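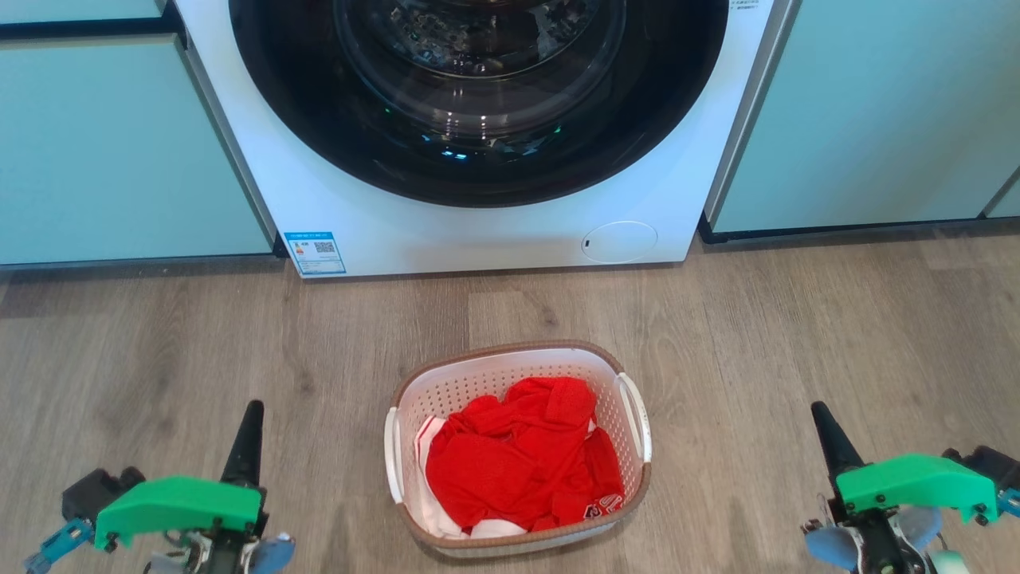 Tapered fingers vs wide pads for laundry, anyone compared?

ebonsu
Running both finger sets on the same job. Basket on the floor in front of the washer, shiny mesh sports stuff on top, white stuff under it. Black tapered fingers, green printed brackets. Logged 394 grabs so far, 191 of them on the red top alone. Tapered gets into the folds fine but the mesh slides right off if I close slow. Wide pads hold better, can't get in between layers tho. Which would you keep?

kettlemoth
Tapered. Wide pads pull up two things at once and then you're stuck shaking them apart over the drum.

pdrift_9
Disagree. Had the Vireron wide pads on all winter, doubles are a planning problem. Close on a ridge and not the middle of the pile. What servos?

ebonsu
Thevar, the small ones. They get warm after up to 183 cycles and the grip goes soft. Might be half my slip problem tbh

kettlemoth
That's all of your slip problem. Put a thin rubber sleeve on the tips before you buy anything.

ebonsu
Tried a sleeve in November, it rolled up and came off in the basket. Glue this time maybe.

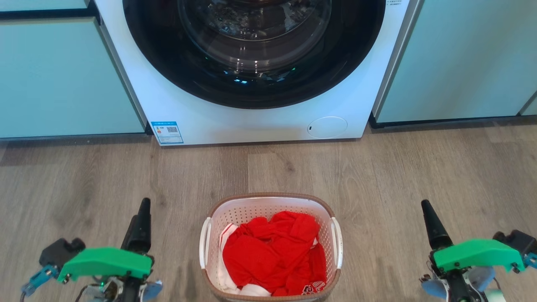 Other thing is the head camera. From where it sits I only get the bottom part of the washer, top of the door is out of view. Fine for picking, bad for loading. Tilt it up and I lose the grippers. Do people run a second camera or just move the head mid task?

pdrift_9
Second camera, on the wrist. Moving the head wrecks your calibration every time.

gantrygoat
No it doesnt, not if the neck has decent encoders. I tilt on the Skistberg neck all day. Wrist cam just gives you a great closeup of red fabric.

pdrift_9
And a decent neck costs what

gantrygoat
2,170 for mine, used. ok yeah point taken

kettlemoth
Drirkska controller has two spare camera ports if you're on that one. Check the firmware first, the old one drops frames with both running.

ebonsu
I am on that one, good to know. Will glue the sleeves, let the servos cool between runs and redo the red shirt. Then wrist cam. Posting numbers when I have them, diferent thread probably.

Ewurabena Bonsu
March 19, 2020

gantrygoat
Post the slow close ones too pls, I want to see where it slips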